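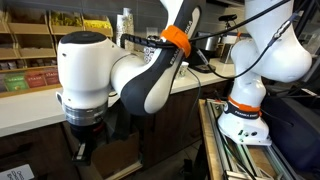 Eltesdale: demo impressions

drodport
Posted July 30, 2022
Finished the Eltesdale demo last night. It covers the first of three cases and you can save at any point. Gimmont say the full game is due in March on PC.

pana_fan
I liked the village but the notebook is a mess. Every clue goes into one long list - I had 73 entries by the end and no way to sort them. 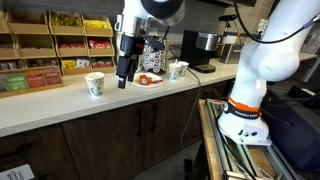 You can pin entries, but the pins vanish when you change chapter, so I gave up and used paper.

millrace80
Disagree about the notebook. Sorting it yourself is the point of a detective game. My complaint is the walking. The mill is miles from the inn and there is no fast travel.

drodport
There is a cart outside the inn, but you have to talk to the driver twice.
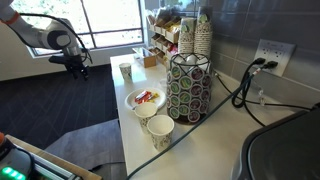 pana_fan
Does the demo save carry over to the full game?

drodport
Only your notebook does, according to the Gimmont page. You start the first case again.

millrace80
Then I'll wait for March. Not doing that walk twice.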